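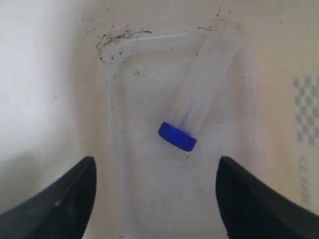

Catalog Vol. 41, p. 312

Search products Enter keyword or item no. Go

Hulent Countertop Potency Tester for Dried Cannabis
Posted 2026-02-16 by Wustach Supply product desk

The Hulent reads THC and CBD levels in dried flower. It is made for small growers and retail shops that want a reading between lab visits – it does not replace the lab report your state requires for labeling.

Grind the flower before testing. Whole buds give uneven readings, and stems should be picked out first. Fill the sample cup level with the line, close the lid and press Start. The result shows on the screen as a percentage by weight and is saved to memory, which holds 1,372 readings. Older readings are written over when the memory is full.

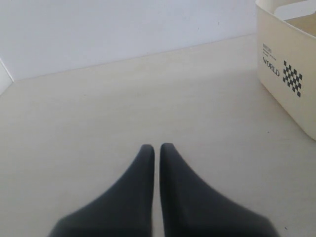

Ground flower gets everywhere, and crumbs left from one strain can end up in the next cup. Brush out the cup after every test and wipe down the counter. A plain, pale work surface like the one in the photo makes dark crumbs easy to spot. Do not rinse the cup under the tap – use the dry brush that comes in the box.

The unit needs a calibration check every 474 tests. A reminder comes up on the screen, and testing is locked until the check is done. Use only the Forov reference disc.
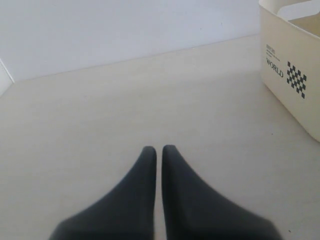
One disc is included, and spares are sold singly. Keep the disc in its sleeve and away from sunlight. If the check fails twice, stop testing and contact us for service.

Item no.: 474-H
In the box: tester, sample cup, brush, reference disc, power cord
Optional: Araújo carry case
Not for use with oils, edibles or vape cartridges.

Contact us | © 2026 Wustach Supply | Back to top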